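Pranbridge Holistic Pet Care Circle
Minutes of the February meeting, held in the upstairs room at Kanaan, 7.30 pm

Present: 16 members, Georges Abou Jaoude in the chair. Nizar Saab took the minutes and apologises for the handwriting, which you are spared.
Apologies: received from 2 members, one of whom is at home with a greyhound that has eaten a scented candle. Lavender. The greyhound is said to be very relaxed.

1. Minutes of the last meeting
Agreed, with one correction. Under item 4, "the cat responded well to chanting" should read "the cat left during the chanting". Signed by the chair.

2. Matters arising
The borrowed book on massage for older dogs has come back, minus the chapter on hips. Anyone finding pages 40 and onwards is asked to post them through Georges's door, no questions asked.
The singing bowl is still missing. Nizar reported that a bowl of much the same size has been seen in use at Plimis, with biscuits in it. He will make enquiries.

3. Flower remedies and labelling
Long discussion. At the autumn open evening a member handed out drops from a bottle marked only "Calm". Two people took it home for their dogs and one put it in her tea. It was agreed that from now on any bottle brought to a meeting must say what is in it, when it was made up and whether there is alcohol in the base. It was further agreed that the word "Calm" on its own is not a list of ingredients.
A member asked whether labels could be handwritten. Yes, if other people can read them. The minute-taker abstained.

4. Essential oils and cats
Georges repeated, for what he called the last time, that nothing with tea tree in it goes on or near a cat at our sessions. Diffusers will stay switched off on any evening when cats attend. A member said her cat had lived with a diffuser for years and was perfectly well. Another member said she had met the cat. The chair moved us on.
Agreed: a one-page sheet on which oils to keep away from which animals, to be checked by the vet practice before it goes out. Nizar to draft it.

5. Touch and massage mornings
The second morning had 19 bookings, which the room will not take once you add the dogs. Numbers to be capped at 8 dogs, one person per dog, with a waiting list. Rabbits to have their own morning after what happened with the terrier, who has been spoken to.
Owners are reminded to tell their vet before trying anything on an animal under treatment. This will go on the booking form in bold, as the ordinary type has been tried and did not take.

6. Magnetic collars
Jutamden have offered us a box of collars at a reduced price to sell on. Views were mixed. Those in favour said people ask for them. Those against said people ask for all sorts of things. One member brought her own collar to show the meeting and it was removed from the tea urn after a short struggle.
Proposed that we decline the offer with thanks and let members buy their own if they wish. Carried, 8 in favour, 2 against, the rest eating cake.

7. Room and fittings
Brief. The chairs are still too low. Members would like a softer light for the crystal evening and a brighter one for reading the labels in item 3. The chair noted that these were the same bulb. There was some warm feeling for leafy wallpaper and veined stone, both thought restful, and none at all for paying for them.
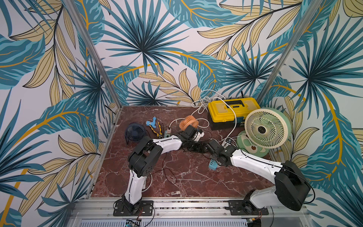 Palm-leaf wallpaper and a reddish-brown marble top (item 7).

Agreed to ask Kanaan about a lamp.

8. Any other business
a) A member asked whether the Circle has a position on acupuncture for tortoises. It does not, and the chair would like it to stay that way until somebody has spoken to a vet who does it.
b) Incense: the smoke alarm is not a matter of opinion. Please burn it at home.
c) Subscriptions are due. Several people looked at the floor.
d) Thanks were given for the seed cake, and for the other cake, which was for the dogs. It would help if the plates could be marked next time.

Meeting closed at 9.20 pm.

Actions
Nizar: oils sheet; singing bowl; plate labels.
Georges: letter to Jutamden; lamp; new wording for the booking form.
All: pages 40 onwards.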